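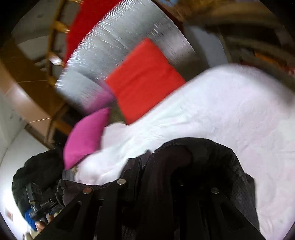
# Flostent hand-held gripper, bedding work: review after 200 sessions

I look after one Flostent for Irkgate. It is used on domestic bedding tasks: pulling a sheet straight, shifting cushions, folding a blanket back. The operator carries the gripper by hand and the camera on it records the work. This review covers setting up, upkeep and one repair.

## Build

The body is flat black plate with angled slots cut through it. Round screw heads sit along the upper edge and can be reached with a straight driver without taking anything else off. The padded cuff is dark fabric and fits closely. Fabric work involves a lot of reaching across a mattress, and the cuff keeps the load off the wrist. It also collects lint, which has to be brushed out weekly.

## Setting up

Allow 4 minutes from the case. Fit the cuff first, then close the jaws fully and zero the width reading. The manual has these in the opposite order, and zeroing before the cuff is on gives a small offset when the strap is tightened. Ea Overgaard found this in August and we have used her order since.

Exposure should be locked on the brightest thing in the room. With a white sheet filling half the view, automatic exposure drops everything else too far. Locking it gives a usable picture of both sheet and cushions, but a quick swing of the arm still blurs badly. Shiny quilted covers are the worst, as the highlights draw out into streaks. A shorter shutter helps if the room has the light for it. Bedrooms seldom do.

## Upkeep

- Check plate screws before each session. Do not over-tighten.
- Wipe the lens with a dry cloth.
- Replace jaw pads at 600 grasps on cotton, sooner on quilting.

We tried Tostine pads as a cheaper substitute. They grip smooth covers well but drag on loose weave.

## Repair

One jaw began to stick at half travel. Tainá Bezerra stripped it on a Thursday and found thread wound round the pivot. Removing it meant taking out three screws and lifting the plate. The spare pivot from Bittencourt was a direct fit. There is no guard over this joint, and on a tool sold for textiles there should be.

## Verdict

Sound, easy to service, poorly documented. I would buy it again for bedding and fit a pivot cover on the first day.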